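# Wustton Desktop Interiors

This card accompanies the collection of photographs of opened desktop computers prepared at the Wustton workshop. It sets out what the collection holds and how the entries are filed. Questions of content should be sent to Huệ Nông; questions of access go to Henryk Tokarz.

## Contents

The collection holds 2,367 photographs of desktop computers with the side panel removed. Coverage is limited to the inside of the case: power supply, motherboard, processor socket and the metalwork that carries them. Monitors, keyboards and laptops are filed separately under Skavley.

Each entry is assigned to one of 2 groups:

- `supply` — the power supply unit and its printed label
- `board` — the motherboard, with its socket, connectors and capacitors

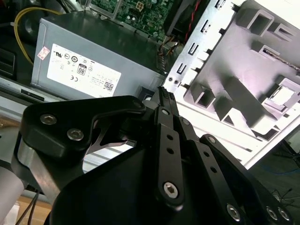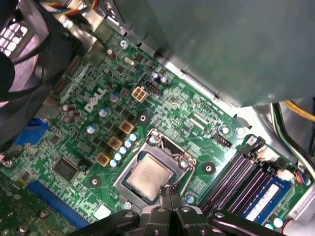
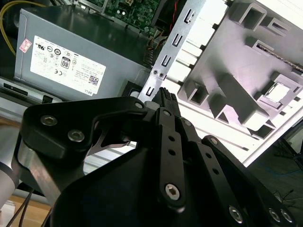 Pilar Olivares

## Notes on the groups

The first and third photographs above belong to `supply`. In both, the white label on the grey unit carries a CE mark and an "80" efficiency badge. Small print on labels is often unreadable at this distance and must not be transcribed by guesswork. Where the text cannot be made out, the field is left blank.

The second belongs to `board`. Its maker field reads `Dell`, taken from the lettering on the green motherboard. No processor model is entered, as the print on the heat spreader is too faint to read. The beige four-pin connector beside the logo is recorded under `connectors`.

## Fields

| Field | Content |
|---|---|
| `group` | `supply` or `board` |
| `maker` | As printed, otherwise blank |
| `marks` | Certification marks that can be identified |
| `connectors` | Type and number of pins |
| `remarks` | Free text, 65 characters at most |

## Corrections

Corrections are accepted in writing and are answered within 30 days. Please quote the entry number and the field concerned — a general remark on a whole group cannot be acted upon. Entries checked by Eustaquio Barrera before September 9, 2019 used the older field name `brand`, and these are being changed to `maker` as they are reopened.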